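Where We Eat Now: Shared Tables in the Hunthorpe Dormitories
Final project report, Everyday Life seminar
22 June 2022

When our group first sat down in November to pick a topic, we kept drifting back to food, and then to the places where people eat it. Two of us live in Barholm, which has one big dining room, and one of us lives in Ruggiero, where every floor has its own small kitchen. We wanted to know whether the room you eat in changes how often you eat with other people.
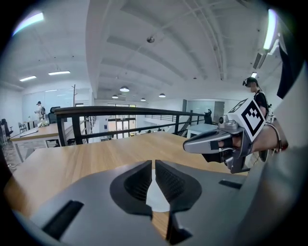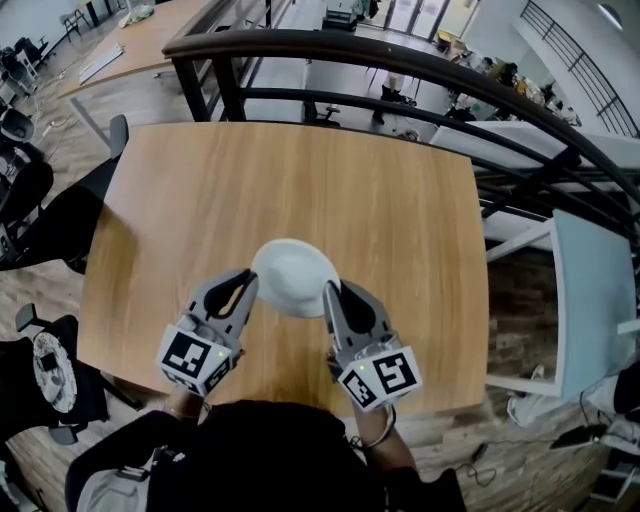
We handed out a paper survey in both buildings and were delighted to get 224 of them back, many with long notes in the margins (thank you to everyone who wrote us a whole paragraph about soup!). We also kept meal diaries for 9 days and did follow-up talks lasting roughly 30 minutes each, though a few ran well past that because people do love to talk about dinner.

Barholm residents told us they shared more meals, but they often sat down with whoever happened to be there and left quickly. In Ruggiero, shared meals were less common and a good deal longer, usually because somebody had cooked. Several people said the washing up was when the real conversation started, and we wish we had asked about that from the beginning.

Our biggest weakness is that we missed most of the students who eat late. The survey box was put away in the early evening, and we only thought of moving it during the last week.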